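Workshop tips: stop buttons and small robot arms

Quick page this month, bench is a mess. Mostly for people with a hobby arm or a little gantry at home.

Red mushroom on a yellow background = emergency stop. Keep it that way. Other colors are fine for other jobs, just don't let a yellow or green one stand in for the E-stop. Guests grab what they know.

Stop button goes where you can slap it without reaching over the arm. Mine is 27 inches from my stool. Had it behind the vise before, dumb.

Use the normally closed contact for stopping. Wire falls off, machine stops. With normally open, wire falls off and you dont find out till you need it.
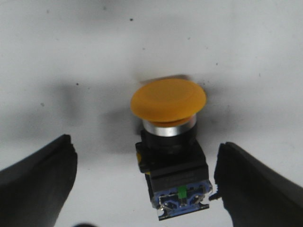
Check the contact block is clicked all the way onto the housing before you wire anything. Tug it. Then tug it again after the terminal screws are tight. Stranded wire gets ferrules, no stray whiskers.

Latching button, twist or pull to release. Releasing it should NOT start the arm again. Separate start button for that, always.

Test before every session. Press it with the arm moving slow, nothing in the jaws. I write it in the notebook, 181 tests so far, 10 fails, nearly all of them a loose terminal. Worth the ten seconds.

Slow speed for any new program. Sleeves up, lanyards off, hair tied.

Label both ends of evry wire. The Mavach labels hold up ok, masking tape doesnt.

Spare contact blocks live in the Flendon drawer, bin 903, next to the fuses. Buy two. More on fuses in April.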